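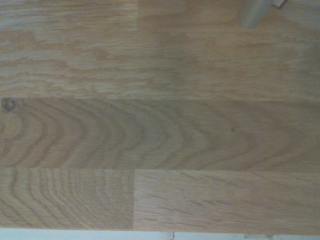

# Cestport 70 lap: was the Condori penalty right??

**kerbhopper** · Sep 24, 2022

Just in from Cestport, still cold. Somebody explain the result to me because the tannoy was useless down at the hairpin.

Condori takes the flag first. Orlandini lot all over the pit wall, cheering, the works. Then the sheet goes up and he's second, 7 seconds added, Restrepo gets the win. Sheet just says "pit stop infringement". No lap number, nothing.

Brilliant race otherwise. Proper scrap into the last corner. Feels rotten it got settled on paper.

---

**sorketti_owner**

Short stop. Minimum is 70 seconds, pit entry line to pit exit line. He was under. Second for every second, rounded up, that's how it's been since the start of the year. Read the regs.

---

**kerbhopper**

70 laps AND 70 seconds? No wonder I was lost. So he was 7 short? Thats not a slip of the stopwatch, thats someone reading the wrong watch

---

**MarshalPost_Amparo**

Was on post opposite pit exit. Can't speak for the stewards, only what I saw. He left the box, crawled down the lane, stopped a bit before the exit line, then went. Like they do when they know they're early. Just didn't wait long enough.

Restrepo's crew held her well past what they needed. She lost a place on track for it. So from her side it's fair.

Amparo C.

---

**oily_rag**

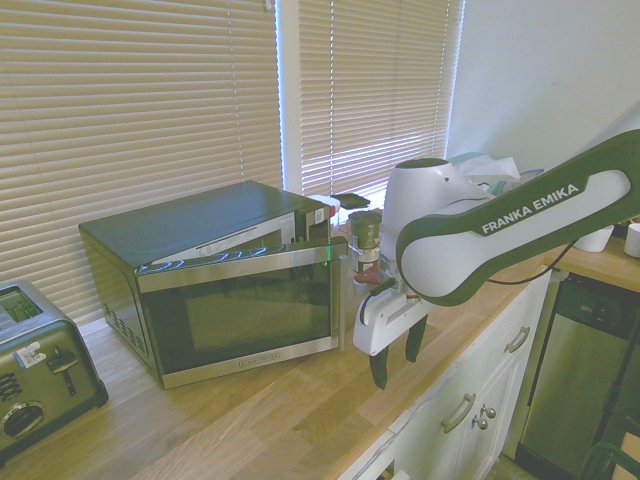
Black+Decker corner, kitchen end

Anyway. Watched on the stream, kettle on, so take this with a pinch of salt. The stream clock froze twice during the stops. If the club's timing runs off the same feed then how do they know it was 7? Could be 3. Could be nothing.

And he won by more than 3, didn't he. So it matters.

---

**sorketti_owner**

It doesn't run off the stream. Loops in the ground, transponder in the car. Stream clock is a bloke's laptop.

---

**oily_rag**

Transponders drop out. Mine did, whole of the December meeting. Had me down as retired while I was racing.

---

**sorketti_owner**

Yours was held on with tape.

---

**oily_rag**

It was GOOD tape

---

**paddock_nan**

Both of you behave.

My grandson was helping on the Herkeo car so I was in the paddock all afternoon. Talk there was that the limiter was the problem. Orlandini worked their stop out on a full speed run through the lane, no allowance for the new lower limit or maybe the other way about, I didn't follow it all to be truthful. Nobody was shouting. Duván came over and shook Nidia's hand before the sheet was even up, so I think he knew.
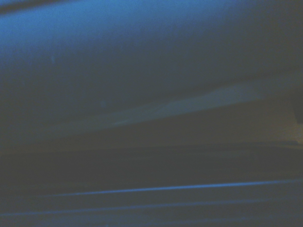

And she'd driven a lovely race, let's not forget. Started well back after that mess in qualifying, picked them off one at a time, never touched anybody. Everyone's on about the penalty and hardly a word for her. If the grandson drives half as tidy I'll be happy.

---

**kerbhopper**

Fair point nan. She was mega round the outside at the hairpin, right in front of me. Didn't mean to take anything off her.

Still think the lower limit makes it wrong way round though. Slower limit = more time in the lane = HARDER to be short. So how do you come up 7 under?

---

**T_Schnyder**

Depends where you measure from. The old notes at Cestport had the entry line back at the cones. It was moved nearer the boxes when they resurfaced. Team starts its watch at the cones, thinks it has 70, has less. At the limiter speed that gap could easily be 7.

We nearly did the same in practice. Lap is only 2,515 metres so you are always busy, no time to go and look at paint.

Thaddäus

---

**kerbhopper**

Ah. Now THAT makes sense. Was it in the drivers briefing?

---

**T_Schnyder**

Yes. Said once, at the back end, when half the room was putting coats on.

---

**oily_rag**
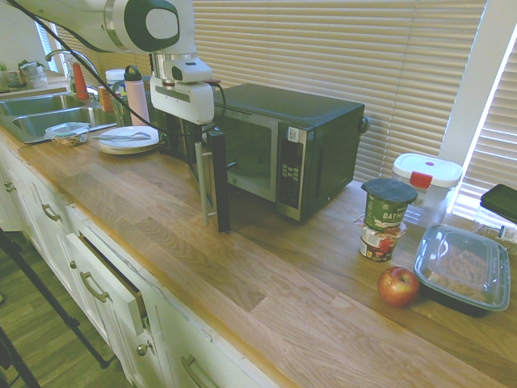

OK but the line thing still bugs me. If you move a timing line you paint it bright and you put a board up, you don't mumble it at a briefing. I went back over the replay tonight and tried to time his stop myself, using the microwave since my phone was busy playing the race. Shut the door, punched the seconds in on the keypad, started it as his nose crossed the cones. Got to 70 and he was already out and gone, but only just. From the cones he was dead on. So Schnyder's right and I'll shut up about transponders. For now.

---

**sorketti_owner**

You ran a microwave with nothing in it to prove me right. Thank you.

---

**oily_rag**

There was soup in it. And I proved THADDÄUS right, not you

---

**Q_Hamdan**

Qusai here, I do the results for the club. Not going to argue the case on a forum, but few facts:

- loop data was clean for both cars, no dropouts
- penalty was applied off loop data only
- Orlandini were shown the trace and haven't appealed, window for that has closed
- agree the sheet should say more than "pit stop infringement". Will ask for lap and time to go on it

Board at the entry line has been asked for before. Will ask agian.

---

**kerbhopper**

Cheers Qusai, all I wanted. Sheet with a lap number on it and I'd never have started this.

---

**oily_rag**

Still say 7 is harsh. Cap it at 3 for a first go and a proper telling off.

---

**MarshalPost_Amparo**

Then everyone stops short once a year and banks the difference. No thanks.

---

**paddock_nan**

Has anybody got a photo of the Herkeo car from the first stint? Mine are all thumb.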